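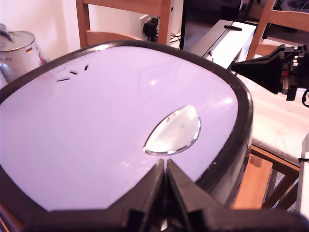 *3 min read · 9 replies*

**Fingertip wear on the two-arm kitchen cell – is the service interval just made up?**

**sundis_bench** wrote:

We run a two-arm cell doing appliance handling, air fryer on the table this month. The Jokine maintenance sheet says to replace the printed fingers every 300 cycles. I'm at 1565 on the left arm with the same pair and I can't find anything wrong with them. Tips still come together in a clean V with a sliver of light between, same as day one as far as I can tell.

Before I order more, has anyone seen a finger fail at 300? Or is that number there to sell fingers?

---

**torque_or_it_didnt_happen** wrote:

"Same as day one as far as I can tell" is doing a lot of work. Did you measure the gap on day one?

---

**sundis_bench** wrote:

No. I have feeler gauges now, I didn't then.

---

**nhuaman** wrote:

Nayeli Huamán here, I look after four of these at Ugwu. I don't believe the 300 either, but I don't believe your eyes. What goes first on ours isn't the tip. The screw holes in the finger base go oval, and the finger starts to rock under side load. Closed and unloaded it looks perfect. Power the arm down, hold the gripper body, push one finger sideways with your thumb. If it clicks, it's done.

Ours have gone anywhere from 600 cycles to well past yours. It depends a lot on whether someone overtightened the screws at the last change.

---

**zakuto_refugee** wrote:

I'd worry about the table before the fingers. White paper or cloth or whatever that covering is, with the fryer sitting right on it. How do you know the fryer stays put? Shiny lid, rounded corners, nothing to push against. If it creeps a little every run, your arm is chasing it and the fingers get loaded in ways the sheet never planned for.

We had this on a Zakuto cell. Changed fingers, changed a servo, recalibrated twice. The appliance was walking.

---

**torque_or_it_didnt_happen** wrote:

One cell, one story. Did you log the position or just decide that was it?

---

**zakuto_refugee** wrote:

Pencil line along the base. It was off the line by lunch. I'm fine with a pencil line.

---

**sundis_bench** wrote:

Did the thumb test. Left arm, left finger: no click. Left arm, right finger: a tiny click, maybe. Right arm is solid, but it has only done 67 cycles on its current pair, so that tells me nothing.

I also put tape marks under the fryer. Will leave them overnight.

---

**gearbox_gary** wrote:

While you're in there, look at the cable on the right-hand arm. It hangs in a curve down the outside and I'd want to know what it does at full reach. Everybody argues about fingers and then the thing that stops the cell is a connector. I would tie it off at the second joint and leave slack at the wrist.

---

**nhuaman** wrote:

Agree on checking it, don't agree on the second joint. We tied ours there in October and it pulled tight every time the arm folded back. Move the arm through its whole range by hand, powered off, and find the spot where the length changes least. On ours that was higher up. Yours may differ if the mount is different.

---

**gearbox_gary** wrote:

Then your cable was short. But sure, do the hand check.

---

**sundis_bench** wrote:

Edit, Apr 8, 2025: the fryer had moved off the tape. Not far – less than the width of the tape – but toward the left arm, and that is the arm with the clicky finger. I've put a rubber mat on order and swapped that one finger, not the pair. The old one does have an oval hole on the outer side when you hold it up to a window. Didn't overtighten the new one, or I hope I didn't, the sheet gives no torque value.

So the fingers do wear. I still say the 300 is nonsense.

---

**torque_or_it_didnt_happen** wrote:

You changed one finger and you're about to change the table surface. Whichever helps, you won't know. Run it with the new finger and no mat for a while first, and write down the gap this time.

---

**sundis_bench** wrote:

Mat isn't here yet so that's what's happening anyway. Gap is written on the side of the toolbox.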